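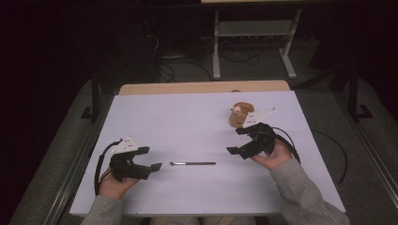

Jinik hand-held gripper pair, reviewed for our robotics club

Our club has had the Jinik pair for two terms and I love it! You squeeze, the jaws close, and within 25 minutes even our newest members were picking up a pen without chasing it all over the board. The grip is chunky but comfortable - fine for smaller hands too. Vusumuzi Radebe got 14 clean handoffs in a row, left to right, and the whole room cheered.

My one gripe is the cables, a bit short for our taller students. We're buying a second pair in January.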